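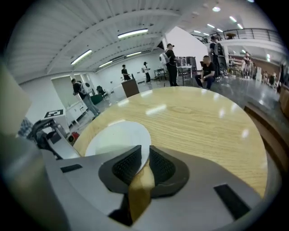 采集示范的时候，中间做错了又改正过来的片段，要不要留给模型学？

可以留，条件是改正的过程完整：手怎么偏了、怎么停下、怎么回到正确的位置，都在同一段里面。如果做错以后有人用另一只手帮忙，或者中间停了录制，这一段就不进训练集，放到"备查"文件夹。

这个问题是 Bláthnaid Rafferty 早上在群里问的，我先把答案写在最前面，方便大家以后找。下面是当天的记录。

2025年1月22日，Eynon 大厅，手持夹爪采集

任务：圆桌上的长条软材料，夹起、移动、放下。
操作：我，下午换 Ynyr Pritchard。
看录制：Branwen Voyle。
软件：Wamora 录制端，版本和上次一样，没有更新。

一、早上的准备

到了以后先做同步检查。方法还是老方法：把夹爪开合几次，看 Wamora 里面的开合曲线和画面有没有对上。第一次没有对上，曲线比画面晚。重新启动录制端以后正常。Branwen 说上个星期在楼上也出现过一次，也是开机以后的第一段。所以我建议把第一段固定当作检查段，不给它写任务名字，这样它不会不小心混进训练集。

然后做指垫的零位。夹爪完全闭合，记一个值；完全张开，记一个值。我做了两遍，两遍的闭合值差一点点，在允许的范围里。指垫表面有细细的网点纹理，灰尘容易留在里面，做零位之前要先擦。我第一遍没有擦，第二遍擦了，差别可能从这里来，但是我没有证明它。

场地方面，大厅里面人来人往，有人走过，有人坐着说话。Cledwyn Morgan 以前主张采集的时候用隔板把桌子围起来。我和他讨论过，我的意见是不围。模型以后工作的地方也会有人走动，背景一直是白墙的数据，我们在 12 月已经用过了，换一个房间，成功率掉得很厉害。Cledwyn 同意先试一批不围的，两种数据分开放，最后比较。

二、桌面反光

圆桌是浅色的木桌面，表面比较亮，天花板的灯在上面成为一条一条的白色。对人的眼睛没有影响，对模型我不确定。材料是浅黄褐色的，和桌面的颜色接近，夹在两个指垫中间的时候还清楚，平放在桌上的时候边缘就比较难分。

我考虑过铺一块深色的布。好处是边缘清楚，坏处有两个：布会跟着手动，而且以后使用的时候没有布。最后没有铺。Branwen 的建议比较好：从不同的方向接近桌子，让反光在画面里的位置不一样。我们就这样做了，每录几段就换一个站的位置，在段名后面加一个字母表示方向。

请注意字母的意思。A 是面向讲台的方向，B、C、D 按顺时针走。我在上午有两段把 B 写成了 D，已经改了，在 Wamora 的修改记录里面可以看到。

三、动作的要求

下面几条是我们做的时候慢慢定下来的，请下一位操作的同事也这样做。

1. 接近的时候速度要平均。我自己有一个坏习惯，快到材料的时候突然变慢，然后快速闭合。Ynyr Pritchard 看回放的时候指出来了。模型会把"突然变慢"也学进去。

2. 闭合以后停一下再抬起。停的时间不用很长，大概是说一个"好"字的时间。如果不停，开合曲线还在变化的时候手已经在上升，标注的人很难找到"夹住"的那一帧。

3. 抬起以后材料会垂下来。不要等它完全静止。第一批我每次都等，结果每一段中间都有一个长长的等待，后来训练出来的策略也站在那里等，有时候一直等到超时。

4. 放下的时候先让材料的下端碰到桌面，再继续向下，再张开。不要从空中放开。

5. 夹的位置每次要有变化：靠近一端、靠近中间、稍微斜一点。不要故意夹得很奇怪，用自然的手势就可以。

6. 另一只手不进画面。要整理材料，先停止录制。

第 5 条我们有不同的看法。Ynyr Edwards 在电话里说，开始阶段变化应该小，先让模型学会最简单的情况。我的看法是，变化小的数据我们已经有了，就是 12 月的那一批，没有必要再做一次。他没有反对，不过要求在表格里写清楚每一段夹的是哪里。这个工作量不小，下午由 Branwen 一边看一边写，用"端""中""斜"三个字。

四、定位

夹爪的位置主要靠画面自己算出来，白箱子上面的方形标记用来检查。问题是手转到某些方向的时候标记离开了视野，大厅中间的地面又很亮、没有什么花纹，轨迹就会跳。跳的时候 Wamora 不会报警，只有在回放里面把轨迹打开才能看见。

有跳动的段，我先用 Proreo 的清理脚本跑了一遍。小的跳动它能修好，大的不行，修完以后手好像从桌子下面穿过去。我把修不好的段直接删掉，没有手工去补。手工补的轨迹看起来很漂亮，但是不真实，以后出了问题很难找到原因。

一个可能的改进：在面向讲台的方向也放一个标记，不贴在讲台上（那是别人的东西），用自己的架子。Cledwyn 说他有一个旧的架子可以用，下次带来。

另外一个观察，还没有结论。有人从离桌子比较近的地方走过去的时候，轨迹有时候会轻轻抖动，远的人没有影响。我想把"附近有人走过"也加到标注里面，先不删除这些段。

五、结果

这一天通过检查的一共 18 段可以马上用，都是长段，一段里面包含多次夹起和放下。另外 4 段放在"备查"，其中包括一段我夹空了、又重新夹住的。按照最前面的答案，那一段本来可以留，可是我夹空以后说了一句话，手也停住不动了，Branwen 觉得停得太久，不自然。我接受她的意见。

按照单次动作计算，这个任务的全部数据现在几乎有 2,000 次。原来的计划是到这个数字就做一次训练，不管质量怎么样，先看一个大概。Bláthnaid 负责训练，她需要的格式和上次一样，请 Branwen 导出的时候不要改字段的名字。上次"gripper_width"被写成"width"，她花了一个下午才找到。

六、指垫和手

Filitell 寄来的新指垫还没有换上去，用的还是旧的一副。我比较倾向于把这一批全部用旧指垫做完，再换。如果中间换，摩擦不一样，闭合的深度也会不一样，以后比较隔板和没有隔板的数据，就多了一个原因，说不清楚。Ynyr Pritchard 想早一点换，他觉得旧的夹薄的东西会滑。我在回放里找了一下，滑的情况确实有，都是斜着夹的时候。先在标注里写"滑"，继续用。

夹爪拿久了手腕会累。我连续做的最后几段，抬起的高度明显比开始的时候低，自己当时没有感觉，在曲线上看得很清楚。以后一个人最多连续做 3 段，然后换人或者休息。下午换了 Ynyr 以后高度又回来了，不过他比我高，所以接近桌面的角度也不一样。这一点对数据是好的，请不要要求他学我的角度。

七、下次要做

带架子和第二个标记（Cledwyn）。
开机第一段改名为"检查"，在 Wamora 的模板里改，不要每次手写（Branwen）。
把擦指垫写进准备步骤，放在零位之前（我）。
用上面的数据训练一次，隔板的和没有隔板的分开评估（Bláthnaid）。
问 Ynyr Edwards，"斜"要不要再分左斜和右斜。我觉得暂时不用。

补充：晚上我又看了一遍 C 方向的回放。有一段在放下以前，指垫已经稍微张开了，材料还在中间，没有掉。我不知道"放下"的开始应该标在张开的那一帧，还是材料下端碰到桌面的那一帧。按照现在的标注说明是前者，可是说明里没有想到这种情况。我先标了前者，段名后面加了问号，请 Bláthnaid 看过以后在这一行下面写她的意见。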